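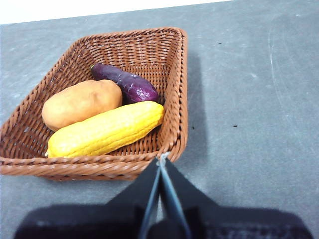

Basket with eggplant, potato and corn, gripper at the near rim.

Ellgate bench notebook, 17th February

Produce packing trial for Plamau. Artificial vegetables again, wicker basket, gray table.

Log to date: 459 picks, 138 of them flagged for review. Most flags are corn and eggplant lying across each other. Potato gives little trouble. Serpil Çınar went through the flags this morning and says a third are threshold errors, fingers stopping early on the kernels. New threshold goes in tonight, old one kept under the November label.

Rim clearance still set at 2 mm. Too tight for a woven rim – the weave height varies from strand to strand. Try 4 and rerun the same list.

Notes from the call with Hacer Polat (packing floor, Plamau). The line moves more than 900 baskets a shift. Plan was one cell per packer, packer moves to inspection. Her objections:

Packers check quality while they pack. A soft eggplant is found by hand. If the cell packs, inspection has to sit before it, and the floor is laid out the other way.

Pace. On the Demirtaş line people ended up waiting on the machine, then catching up after each stop. She wants the packer to set the rate and be able to pause the cell without a supervisor code. Agreed. Pause button is a small change, the log entry it generates is not. Koner wants every pause tied to a badge number, Hacer does not. Left open.

Training. Two packers per shift to learn fault clearing, paid at the technician grade. Not our decision, but the manual has to be written for them. Current draft assumes an engineer. Serpil to rewrite section 3.

Still to do: second basket size, swap list for the flagged picks, ask Koner who reads the pause log.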